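Brolton Opens Its Bright White Workroom

The repainted workroom at the Brolton makers' hall opened to members on Friday, 11th July, and wow, what a lot of light!

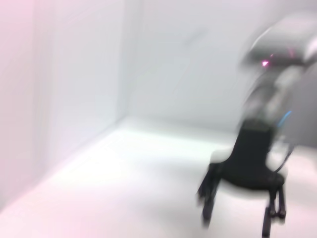 Cempaka Liew said pale walls make long afternoons far easier on the eyes, and she'd happily see the hallway done the same way. Plenty of people at the opening agreed with her.

The makeover took 22 days and cost $450, mostly paint (three coats on everything, and it shows). The hall has 154 members now, and they can book the room in 3-hour slots at the front desk. Evening slots start in November, so there's more to look forward to!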